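Why I've stopped buying storage

My sister rang me in February to say she'd found the answer to her messy flat, and the answer was more baskets. I love her, but no! I've been down that road. I once spent a whole weekend putting up hooks, racks and little stacking trays, and by the end of it I had seven new places to lose the scissors. 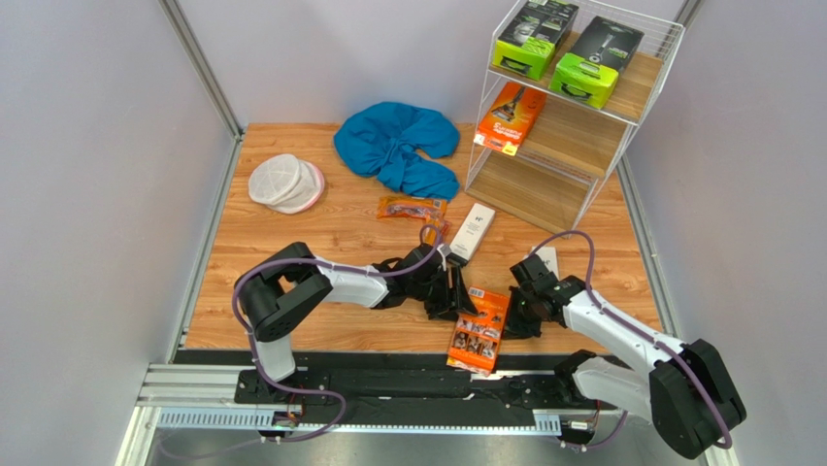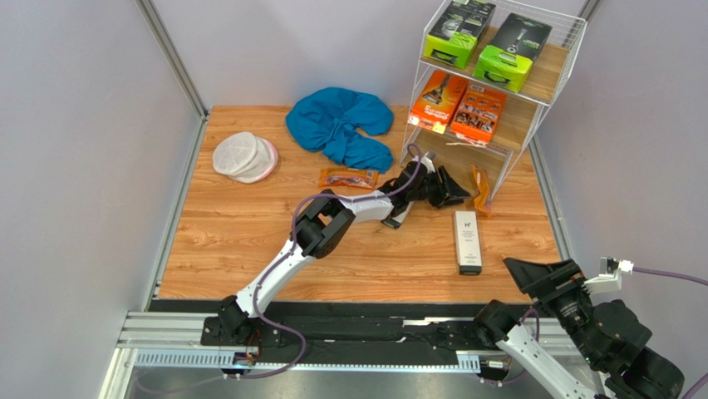 White wire, wooden shelves, boxes on the top one.

My grumble is that we buy the shelf first and then go looking for things to put on it. A bare shelf nags at you. So up goes the box the kettle came in (you might need it for the guarantee, mightn't you?) and there it sits for years. My friend Anouk Hermans moved house with 500 books and still says the worst job was the cupboard full of empty packaging.

I'm not telling anyone to live like a monk. I like my stuff, and I've got 100 jam jars in the shed to prove it. But I'd love us to try clearing one drawer before we go shopping for another. Start with the one with the dead batteries in it – we've all got one – and see whether you still want the baskets by teatime.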